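# Parcel Tracking at a Small Depot: Project Report

Dayana Villaseñor
Module: Logistics and Information Systems
Submitted 8/19/18

## 1. Background

Stavum is a parcel carrier with one sorting depot in Prorkville and a fleet of vans which serve the town and the villages on the river side. In January the company changed its scanning software from an old in-house system to a product called Nellen. My project was to study how the change has affected the messages that customers receive, and to suggest improvements which do not need new hardware.

I was given a desk in the depot office and read access to the event log. I did not have access to customer names or telephone numbers, and I did not need them.

## 2. The question

When a parcel is scanned, Nellen writes an event with a time and a status. The customer sees only some of these statuses. My supervisor at Stavum had the impression that many customers telephone the office after they read "Out for delivery", although the parcel is still in the building. I wanted to find out if this impression was correct and where the false status comes from.

## 3. Method

I took a sample of 353 parcels from the log. For each one I compared the time of the "Out for delivery" message with the time when the van left the yard. The gate has its own record, which is kept separately from Nellen, so I had to join the two tables by van number and by date. This was slower work than I had planned. The van numbers are written in two different ways, and I corrected them by hand.

After this I followed the morning loading for 10 shifts and wrote down at which step the drivers used the scanner.

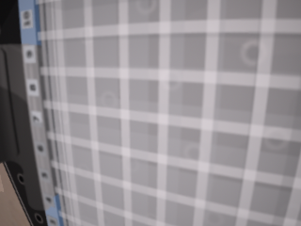
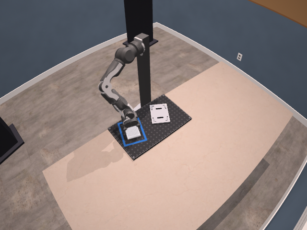
*Figures 1 and 2. Computer-rendered views, both from the same simulation.*

## 4. Results

From the 353 parcels, 305 had a message that was sent before the van had left the yard. In most cases the difference was short and probably no customer noticed it. For 107 parcels, however, the difference was longer than one hour, and these are the ones that I consider a real problem.

The reason became clear during the loading shifts. In the old system the driver scanned each parcel into the van, and then pressed a second button when the round was started. Nellen has no second button. The loading scan is taken as the start of the round. If a driver loads early and then waits for a late trailer, every customer on this round is already informed.

One route was different. The Hinojosa route is loaded last, and its messages were nearly always correct.

## 5. Suggestions

- Rename the customer status after the loading scan to "Loaded on van".
- Send "Out for delivery" only when the gate record shows the van number.
- Agree on one way to write the van numbers before the two tables are connected.

The first suggestion can be done in the settings of Nellen. The second one needs a small program between the gate and the log — I have written a first version, and it is attached as Appendix B. It was tested only with old data.

## 6. Limits of the work

The sample comes from one depot and does not include returns. I also could not connect the telephone calls to single parcels, as the office does not write down the parcel number when a customer calls. Therefore I can say that the messages are too early, but I cannot say how many calls this produces. If the office would note the number for a few weeks, another student could continue from this point.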